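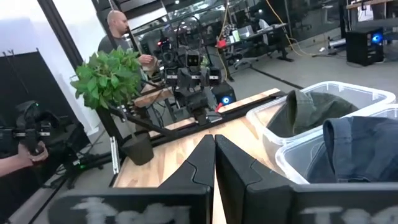 Figure 1. Dark olive-green garment in a clear plastic bin on a wooden tabletop.

September 3, 2024
By Fidelina Zapata and Valentin Chauvin

3.2 Sorting at home

We were lucky in the households of Grutport, who welcomed us kindly and talked at length (often over coffee!) about what they keep and what they pass along. Of the 483 garments they told us about, 200 had been mended at least once, and 60 had changed owners within the family. Worn cuffs, we were told again and again, are no reason to part with a good coat.

We use cookies to improve your visit. Accept | Settings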